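Open Day at the Evudberg Sorting Hall

I've been putting my yogurt cups in the recycling for years without ever wondering where they went, so when my neighbor stuck the Evudberg open day flyer on the board by our mailboxes I figured it was time to find out. It was May, it was sunny, I had no plans, and the flyer mentioned waffles. Sold!

Evudberg is the big sorting hall out past the old rail yard, run by a company called Sekent. I took the 491 bus, which drops you right at the gate, and got there a little after ten. There was already a line. Over 100 people, a lot of them with kids, all waiting to look at garbage! I felt right at home.

You get a vest and a pair of earplugs, and then they walk you through in groups. Our guide was Austra Vasiliauskas, who used to drive one of the collection trucks before she moved inside, and she was terrific. She talks fast and loud (she has to, the belts are a racket) and she takes every question seriously, even the boy who wanted to know if they ever find teeth. They do. Dentures, mostly.

The first stop is the tipping floor, where the trucks dump everything. I had braced myself for the smell and it was bad for a minute or so and then I stopped noticing. What got me was the sheer amount of cardboard. Pizza boxes, diaper boxes, a refrigerator box that still had crayon windows drawn on it. Austra said greasy pizza boxes are the thing she argues about most at family dinners. At Evudberg you can put the clean lid in with the paper, but the bottom goes in the trash. I've been doing that wrong since I moved here.

From there you climb a metal staircase and follow a catwalk over the sorting line. I'm not great with heights and I held the rail the whole way — my palms were gray by the end. Below you there's a giant turning drum that lets the small stuff fall through, then a magnet that snatches up the cans with a clatter. The kids would have stayed at the magnet all day, and so would I. After that come the people, standing at the belt in thick gloves and pulling out what doesn't belong. Garden hoses are the worst, apparently, and Christmas lights. Anything long wraps itself around the machinery and then the line has to stop while somebody cuts it free.

At the end it all gets squashed into bales and tied with wire. They let us stand next to one made of clear plastic bottles, taller than me, and I tried to find a brand I knew and couldn't.

Back downstairs the side rooms were open too, and you could wander around on your own.

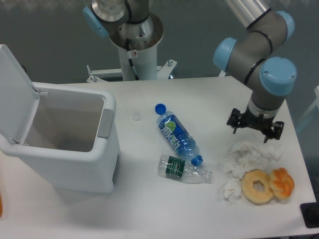
Plastic bottles on the table, bin open.

The caps question came up again and again, so I'll pass along what Austra told us: at this plant they want the caps back on the bottles. Loose caps are so small that they drop through the drum with the grit and get thrown out. For years I've been carefully taking them off and tossing them in separately, feeling very good about myself. Crush the bottle a bit, screw the cap on, done. She did say other towns have other rules, so check yours before you quote me.

Then lunch. The waffles were from a stand called Radu, five dollars with jam and whipped cream, and the line was longer than the one for the tour. I ate mine on an upside-down crate next to a man who had been to every open day they've held and had strong opinions about which years were good. This one ranked second, he said. The best was when they let people ride in the truck. 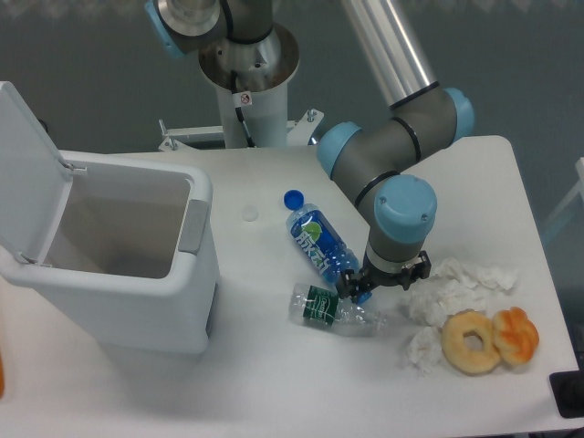 After the waffle I went around to the Flumon hut, the swap shop at the far end of the yard where they set aside things that people drop off in good shape. It opened in 2000, and I can't believe I'd never heard of it. Shelves of books, a whole rack of picture frames, lamps, roller skates, more fondue sets than any town could need. You can take two things home for free, and I came away with a blue enamel colander and a jigsaw puzzle of a harbor. (Yes, I checked, and there's one piece missing. It's sky. I can live with that.)

A few tips if you go next year. Wear closed shoes, they won't let you on the catwalk in sandals. Go early, because by one o'clock the tours were full and people were being sent off to wait by the waffles. Strollers have to stay at the gate, so bring a carrier if you've got a baby. And the last bus back leaves at ten past four — I caught it with my colander under my arm and powdered sugar all over my vest, which I had forgotten to give back. I'll mail it to them this week.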